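Second Clarinet

Hanane Samir took the clarinet case down from the wardrobe in October, the week after the Lenura Town Band put its notice up in the bakery. Players wanted, all wind instruments, rehearsals at the Flomar Hall, see W. Brzozowska. Under that someone had written "tea provided" in green pen.

She had not played for nine years. The cork on the middle joint had shrunk and the two halves wobbled when she put them together. She wound a bit of thread round it, as her old teacher used to, and found a reed that was not split. The first note was a squawk. The second was an E, more or less.

She practised in the kitchen after work, because the bedroom shared a wall with the man upstairs' stairs and he had complained about the radio before. She did long notes first, then scales, then the slow tune from the Avcı book, which she still had with her own pencil marks in it. Breathe here. Count. Not so loud.

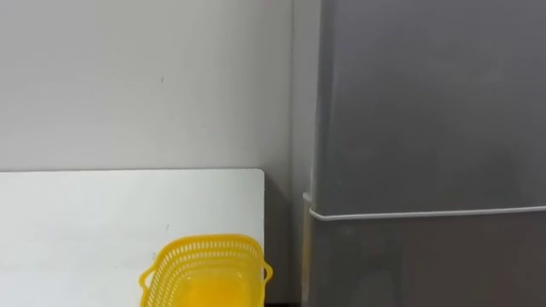
The kitchen wall and the corner by the fridge.

On the fourth evening her sister rang from Tivia and asked what the noise was.

"It's me," said Hanane. "I'm joining a band."

"What sort of band?"

"The sort with a bass drum."

Her sister said their mother would be pleased, and then talked for a long time about the car.

The hall was colder than the street. There were 46 chairs set out and people on fewer than half of them. Wojciech Brzozowska turned out to be a tall man in a fleece who conducted with a pencil. He asked what she had played before and she told him school band, then the youth band, then nothing.

"First or second?" he said.

"Second, please."

He pointed with the pencil to a seat beside a boy who looked about fourteen. The boy moved his bag and turned the music so she could see it. It was a march. She knew the sort of thing: the firsts had the tune and the seconds had the bits in between.

She came in wrong at the repeat. She came in wrong again at the key change, and lost her place until the boy put his finger on the bar. Brzozowska stopped them twice, both times for the trombones. By the last page her lip had gone and air was leaking out at the side of her mouth, so she fingered the notes and did not blow.

At the break she held her tea in both hands. A woman with a flute asked if she was coming next week.

"I missed half of it," said Hanane.

"So did the horns," said the woman. "It's the same march next week."

The second half was a waltz, and slower. She played all of it except four bars. Afterwards she pulled the cloth through the clarinet, put the joints away in the right order and helped the boy stack the chairs. Then she folded the march into her coat pocket and walked home by the canal, going over the key change in her head.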